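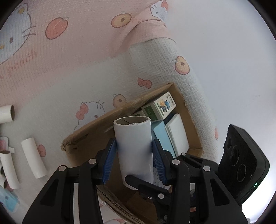
Research > Packaging and Waste > Working Papers

Search this site Go

3.2 Return rates for mailing tubes

Figure 2. White cardboard tube over an open brown box.

Tubes were the awkward category. Of the 843 parcels logged at the Baird depot, most were flat boxes, easy to fold, easy to send back. Tubes don't fold. Households kept them for posters, seed packets, knitting needles, or put them out with mixed trash. Coutinho and Guillot saw the same in the Vidska trial, smaller sample, no follow-up.

We asked 12 households to keep a diary through March. Two dropped out. Of the rest, few knew wether a tube with a plastic end cap could go in the paper bin. Local rules differ, see Section 4. Storage came up a lot. So did moving house.

Cost per returned tube still unclear. Ikance bills by weight, Ada by pickup, so the two sets of figures can't be be merged as they stand. Moulin suggests a flat rate per stop. Not tested yet. Box results are in Table 3, tubes left out of the averages.

17 shares | 0 comments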